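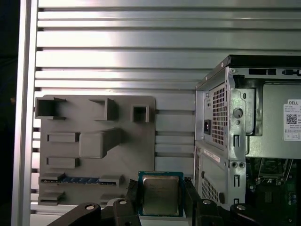 Visite de l'atelier Drandora, 6 octobre 2026

Je dois d'abord dire que je ne suis pas informaticienne. Je suis venue à cette journée portes ouvertes parce que mon association de quartier reçoit souvent de vieux ordinateurs de bureau et que nous ne savons pas toujours quoi en faire. Doaa Saber, qui s'occupe de nos locaux, m'a demandé d'aller voir et de prendre des notes. Les voici, un peu mises en ordre. Je m'excuse pour les mots techniques que j'ai peut-être mal traduits, j'ai appris certains de ces mots le jour même.

Arriver

L'atelier se trouve derrière l'ancienne halle, dans la rue Ito. Depuis l'arrêt de tram il faut marcher 10 minutes, et le chemin n'est pas bien indiqué. J'ai suivi deux personnes qui portaient une tour sous le bras et j'ai pensé, avec raison, qu'elles allaient au même endroit. À l'entrée on nous donnait un badge en carton et un plan photocopié. Le café était gratuit, les gâteaux coûtaient deux euros la part. Je recommande celui à l'orange.

Drandora fait deux choses : la formation de personnes qui veulent apprendre à monter et à réparer des ordinateurs, et la remise en état de machines données. Le jour de la visite, les deux parties étaient ouvertes. Nous étions un groupe de 20, et notre guide s'appelait Domingo Godoy. Il parle vite mais il répète volontiers, ce que j'ai beaucoup apprécié.

La salle des pièces

Nous avons commencé par la salle où arrivent les dons. Les tours sont posées sur des étagères basses, chacune avec une étiquette : date d'arrivée, modèle, ce qui manque. L'année dernière, l'atelier a reçu 500 ordinateurs et il en a remis en service 293. Les autres ont donné leurs pièces, ou bien sont partis au recyclage. M. Godoy a dit ces chiffres sans fierté particulière. Une dame lui a demandé pourquoi la différence était si grande et il a répondu que beaucoup de gens donnent leur ordinateur trop tard, quand il a déjà passé cinq hivers dans une cave.

J'ai noté ce qu'ils acceptent : les tours complètes ou incomplètes, les écrans plats, les claviers avec toutes les touches, les câbles d'alimentation. Ils n'acceptent pas les imprimantes. Cette règle est écrite en très grand sur la porte, et pourtant il y avait une imprimante devant la porte.

Pour les disques durs, il faut cocher une case sur le bulletin de don. On peut demander que le disque soit effacé, ou qu'il soit rendu. Pour notre association, c'est un point important et je propose que nous demandions toujours l'effacement avec l'attestation, qui est gratuite.

Le coin du processeur

La partie que j'ai préférée est celle où l'on apprend à connaître les éléments de l'intérieur. Dans un coin monté en profilés d'aluminium, très éclairé, un panneau gris mat est dressé contre la paroi. C'est une fausse carte mère. Les composants y sont représentés par des blocs en relief : des boîtes creuses le long du bord supérieur, deux barres horizontales l'une sous l'autre, un gros bloc rectangulaire. En bas il y a une longue fente avec des segments bleus. À côté, une tour Dell avec le panneau latéral enlevé.

J'ai d'abord trouvé ce panneau un peu pauvre, je l'avoue. Puis Milagros Leiva, qui donne les cours du soir, nous a expliqué comment elle travaille avec les débutants et j'ai changé d'avis. Sur une vraie carte mère il y a tant de petites choses que l'œil ne sait pas où se poser. Avec une maquette tout est simplifié, et la personne apprend d'abord les formes et les places. « On apprend la géographie avant de visiter la ville », a-t-elle dit. Elle demande aux élèves de décrire à voix haute ce qu'ils pensent reconnaître, et ensuite seulement ils cherchent la même chose dans un véritable ordinateur.

La longue fente fait penser à un emplacement pour la mémoire ou pour une carte d'extension. Dans notre groupe, les avis étaient partagés. Un monsieur était certain que c'était la mémoire, sa fille disait le contraire. Mme Leiva les a laissés discuter.

Le processeur, lui, était un vrai modèle d'ordinateur de bureau. C'était la première fois que j'en regardais un avec attention. Je pensais que ce serait une chose compliquée, avec beaucoup de détails, et de face c'est surtout un carré de métal gris argenté, posé sur une base d'un vert presque bleu qui dépasse tout autour. Le métal était légèrement éraflé. J'ai demandé si les éraflures étaient graves. On m'a répondu que sur cette face, une petite rayure ne change rien. Le carré métallique sert à répartir la chaleur, et dans l'ordinateur il est recouvert d'une pâte, puis du radiateur. En français on dit apparemment « diffuseur thermique » ; M. Godoy dit « le chapeau », et j'ai décidé de faire comme lui.

Ce que j'ai retenu sur la manipulation

Mme Leiva nous a donné une petite leçon et j'ai tout écrit, parce que nous pourrons l'utiliser chez nous.

On tient un processeur par les bords, jamais par le dessous. Le dessous porte les contacts et la peau laisse toujours un peu de gras.

Avant de toucher quoi que ce soit dans une tour, on la débranche et on attend. Ensuite on touche une partie métallique du boîtier.

Le processeur a un coin marqué et son support aussi. Les deux marques doivent se correspondre. Si la pièce n'entre pas, on ne pousse pas. On la reprend, on regarde, on recommence. Elle a répété « on ne pousse pas » quatre ou cinq fois et à la fin tout le groupe le disait avec elle.

Pour enlever l'ancienne pâte, on prend un chiffon qui ne perd pas ses fibres et un peu d'alcool. Il ne faut pas gratter avec un tournevis. À ce moment-là, le monsieur de la mémoire a regardé ses chaussures.

Un processeur sorti de l'ordinateur se range dans une petite boîte en plastique ou, si on n'a pas la boîte, dans un sachet antistatique avec un carton de chaque côté. Je signale que chez nous il y en a deux dans le tiroir à trombones. Je vais m'en occuper.

Les établis

Après cela nous sommes passés aux établis du fond, où l'on peut s'asseoir et essayer. J'ai démonté et remonté une barrette de mémoire. Il faut écarter les petits leviers aux extrémités, et au remontage on entend un clic. La première fois je n'ai pas entendu de clic et j'ai cru que c'était bon. Ma voisine, Kamonchanok Srisuk, m'a montré que d'un côté le levier était resté ouvert. Elle suit les cours depuis le printemps et elle répare maintenant les ordinateurs de sa famille, même ceux de cousins qu'elle ne connaissait pas très bien avant.

Les outils sont simples. Un tournevis cruciforme de taille moyenne, un petit, un pinceau, une lampe de poche, une coupelle pour les vis. Mme Srisuk met un morceau de ruban adhésif sur la table et elle colle les vis dessus, dans l'ordre où elle les a enlevées. Je trouve cette méthode meilleure que la coupelle.

Il faisait assez froid dans cette partie de l'atelier, prévoyez un gilet. Les tabourets sont hauts et sans dossier. Pour une personne qui a mal au dos, deux heures de cours seront longues, et j'ai laissé cette remarque dans le cahier des visiteurs.

La petite boutique

Près de la sortie, l'atelier vend des ordinateurs remis en état. Ils sont installés avec un système libre et une feuille qui explique les premiers pas. La feuille existe en français, en espagnol et en arabe. J'ai pris un exemplaire de chaque version pour Doaa, qui pourra me dire si l'arabe est correct. La partie française contient une faute à la deuxième ligne, je l'ai signalée poliment.

Il y avait aussi une table de Vakonside, une coopérative qui répare les écrans. Leur représentant était parti déjeuner quand je suis passée, et encore parti quand je suis repassée. J'ai pris une carte.

Les cours

Les cours du soir ont lieu dans la salle Yáñez, au premier étage, avec un escalier assez raide et sans ascenseur. Le niveau débutant dure six séances. On peut venir avec son propre ordinateur à partir de la troisième. L'inscription se fait sur place ou par courrier, et les associations peuvent réserver une séance entière pour leurs membres. Il reste des places pour la fin du mois d'octobre.

Pour notre réunion, je propose de parler des points suivants : réserver une séance pour les personnes de l'accueil, apporter à Drandora les tours qui sont dans le couloir, et acheter des sachets antistatiques. Je voudrais aussi que quelqu'un d'autre que moi vérifie la liste des machines, car j'ai écrit « grande » et « petite » au lieu du modèle et maintenant je ne sais plus laquelle est laquelle.

Le plan photocopié et les trois feuilles sont dans le classeur vert, à côté du téléphone.

Rin Morikawa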